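Ticket 881 - no downlink from Talimska on the morning pass
Opened by: Leobardo Aguirre
Queue: Ginau ground station
Priority: high
Status: open, waiting on part

Leobardo Aguirre
Friday morning pass, no lock. Beacon came up fine at the horizon, carrier visible on the waterfall, then the demod never locked. Lost the whole pass, 200 MB of housekeeping still sitting on the bird. Evening pass the night before was clean. Nothing changed on our side that I know of.

Tapia (the backup dish) wasn't scheduled so no second recording to compare.

Baltazar Cárdenas
Which TLE set were you on? We had this in the spring with stale elements, dish was lagging the whole way up.

Leobardo Aguirre
Fresh, pulled before the pass. Pointing error in the log stays small all the way. Not that.

Tried so far:
- restarted the Sesier modem, twice
- swapped the IF cable for the spare
- reloaded last known good config
- checked doppler table against the new elements, matches

Baltazar Cárdenas
Ok. LNA current? And send me the noise floor from start of pass to the end, not just the average. The average hides everything.

Leobardo Aguirre
LNA current normal at 6:40, drops 4 mA by the middle of the pass, comes back after. Noise floor goes up at the same time. Plot is in the shared folder under October.

Baltazar Cárdenas
Then I would look at two things. Sun is low and close to the track on the morning passes right now so you get some solar noise, but that alone shoudn't kill lock, we have more margin than that. The current drop is a hardware thing. Bias tee or the connector at the feed. Wiggle it with the supply on and watch the meter.

Leobardo Aguirre
Going up now. Back in 60 min, gate code got changed again so maybe longer.

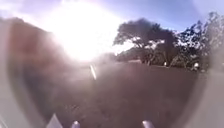
Low sun over the road, pale blue sky off to the right.

Leobardo Aguirre
Back. Bias tee connector - center pin is pushed in. Current jumps every time I touch it. Reseated it and taped it so it holds for tonite, not a fix. Spare is the wrong gender, of course. Ordered the right one plus two extras.

Baltazar Cárdenas
Good. Put Tapia on the evening pass as well please, record raw IQ on both. And ask ops to leave the transmitter on low power until we have the part, no point pushing the high rate through a taped connector.

Leobardo Aguirre
Tapia booked. Ops asked, no reply yet. Leaving ticket open.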